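Jelton-Wortliste Haushalt (DE)
README, Stand April

Kurz: deutsche Wortliste rund um Haushalt, Putzen, Müll, Wäsche. 1.241 Einträge, 61 davon mit Regionalvarianten. Gedacht für Rechtschreibprüfung, Kreuzworträtsel, Sprachkurse, was auch immer. Keine Definitionen, nur Wörter plus bisschen Metadaten.

Inhalt

woerter.tsv – die Hauptliste
varianten.tsv – Regionales (Feudel, Aufnehmer, Putzlumpen usw.)
raus.txt – was rausgeflogen ist, mit Kürzel warum
LIESMICH – das Ding das ihr gerade lest

Spalten in woerter.tsv, 4 Stück, Tab-getrennt: Wort, Artikel, Plural, Gruppe. UTF-8, ohne BOM. Bitte nicht mit Excel speichern, danach sind die Umlaute hin.

Gruppen

boden, kueche, waesche, abfall. Mehr gibts nicht, mehr kommt auch nicht. Wer "bad" vermisst: steckt in boden oder waesche, je nachdem. Nicht ideal, weiß ich.

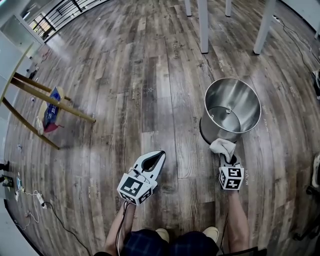

Abfall und boden: Tuch, Diele, Eimer.

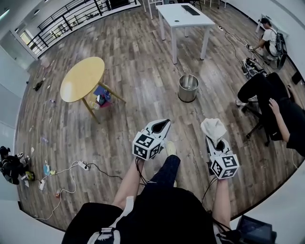

Mehrangiz Bagheri
Pflege der Wortliste, Projekt Jelton

Herkunft

Grundstock aus der alten Skondholm-Liste, von Corinne Pettigrew abgetippt und freigegeben. Rest selber gesammelt, Prospekte, Hausordnungen, Gebrauchsanweisungen. Aus den Quellen nur Einzelwörter übernommen, keine Sätze.

Bekannte Probleme

- Plural bei Stoffnamen uneinheitlich. Mal leer, mal Strich. Beides heißt: keiner üblich.
- "Lappen" steht doppelt drin, boden und kueche. Absicht.
- Artikel bei "Spüli" fehlt noch. Das, meine ich. Corinne auch.
- Schweizer Schreibung (ss statt ß) nur in varianten.tsv, und da nicht vollstädnig.
- Zusammensetzungen mit Müll- sind überrepräsentiert. Müllbeutel, Mülltüte, Mülltonne, Mülleimerdeckel... wird irgendwann ausgedünnt.
- Sortierung: ä wie a. Wer DIN-Telefonbuch will, bitte selbst umsortieren.

Nicht enthalten: Markennamen, Verben, Schimpfwörter (auch die fürs Staubsaugen nicht).

Änderungen seit letzter Version

Gruppe "sonstiges" aufgelöst. Feudel wieder drin, war versehntlich raus. 4 Tippfehler korrigiert, danke an Cunha fürs Melden. Skript von Tirnell zum Prüfen der Tabs liegt jetzt nicht mehr bei, lief nur auf einem Rechner.

Lizenz

Liste frei nutzbar, auch kommerziell, Nennung "Jelton-Wortliste" reicht. Bilder bitte nicht weiterverwenden.

Fehler melden: kurze Mail mit Wort, Zeile, Vorschlag. Eingearbeitet wird donnerstags, wenn Zeit ist.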